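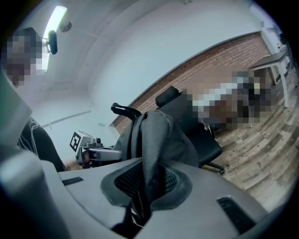

3rd May

Long entry today, and I apologize in advance to Kianoush, who has asked me more than once to put the settings first and the chatter after. Settings then: two hand-held grippers, head camera on, wide lens, 30 frames a second on everything. Task family is soft goods and the office chair. Target for the batch is 900 kept episodes by the time Corinne goes on leave in June, and I think we'll get there if we stop changing our minds about the start pose (me included, me especially).

We spent the first part of the morning on the start pose, in fact. The old sheet says "grippers open, in front of chair," and three of us read that sentence and stood in three different places. Corinne stands close and works with her elbows tucked in. I stand back a good half step and reach. Kianoush stands wherever the last person stood, bless him. For a person this makes no difference at all, you just do the thing, but when I played the trajectories over one another last week they fanned out like a broom at the beginning and only came together at the moment of the grasp. Some of that spread is good and we want it. What I don't want is for the spread to be tied to who is recording, so that the policy learns "Corinne's reach" and "my reach" as two separate habits and then picks one halfway through. So the new rule is that everyone varies their own distance, near for a few, far for a few, and nobody gets a favorite spot.

Second thing, calibration. The left cube was giving me jumpy poses again whenever I rolled my wrist outward. I cleaned the faces, tried again, same jump. Then I looked at the numbers Ekico writes out for each marker and saw that one face had the wrong ID in the config file, left over from when we swapped cubes. Fixed in two minutes after an hour of suspecting the lights, the lens, my wrists and the software, in that order. The corrected file is in the shared folder under Ekico, please pull it before recording. Anything recorded with the old one can be re-solved from the video, so no need to throw episodes away.

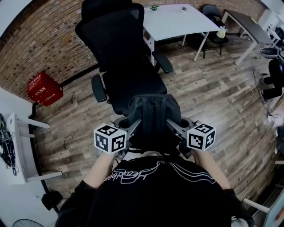 The two-handed grasp is what I most wanted to write about, and it's where I would like opinions. With one gripper you can get away with a lot on a soft object, you pinch a fold and up it goes and gravity sorts out the rest. With two you have to decide where the second jaw goes, and the decision has to be made while the thing is already changing shape from the first. I've been trying to bring both grippers in level, one from each side with the forearms angled inward, so that the black padded piece ends up between them in front of the chair, and that gives the head camera both marker cubes with two faces each, plus the chair's backrest for context. Tracking loves it. My shoulders do not. The other way, left gripper first and right one following, feels much more natural and I find I'm gentler with the fabric, but the right cube tends to turn away from the camera just when the second contact is made, and that is the very moment I'd like a good pose for.

Kianoush's view, which he gave me over lunch and which I'm writing down while I remember it, is that we should record the natural way and accept the gaps, filling them from the gripper's own camera. His argument is that if we hold our arms in a shape no tired person would choose, we're teaching the system something about marker cubes and very little about picking up soft goods. I have a lot of sympathy for that. Corinne thinks we can have both if we slow down at second contact. My worry there is that slowing down always at the same point becomes its own signal, and then we have a policy that pauses politely before every grasp, as the Baptiste model did all winter with the drawers. It was charming for a day or so.

For now: 20 episodes each way, labeled "together" and "follow" in the task field (lower case, please, the Kulel importer treats capitals as a new task and I have merged those by hand for the last time). I'll train a small one on each and we can look at the rollouts side by side.

A word on black on black. Dark fabric against a dark chair is hard work for the gripper camera, and in a few clips from this morning I could hardly find the edge of the fold myself even with the brightness pushed up. I don't want to swap in a brighter object, because people do own black things and they do put them on black chairs. But I would like exposure locked a little higher for this task only. I've saved a profile called plallulora-dark next to the normal Plallulora one. If you use it, say so in the notes field, otherwise in a month we'll be wondering why half the floor planks look bleached.

Keep and discard, since Corinne asked. Keep a dropped grasp if you recover it in the same take and carry on to the end, those are worth a great deal to us and we have roughly a tenth of what I'd like. Discard if you put a gripper down and use your fingers. Discard if you talk to someone and your head turns away for more than a second or two, the head camera goes with you and the alignment is a misery afterwards. Keep the slow ones. Keep the ugly ones too!

Still to do: new grip tape on the right handle, which is getting slippery under the thumb. Rewrite the start pose line on the sheet. Ask Kianoush whether the clock offset between the two grippers is still drifting over a long session, I saw three frames by late afternoon and would like to know if he sees the same. Batteries are on charge, both sets.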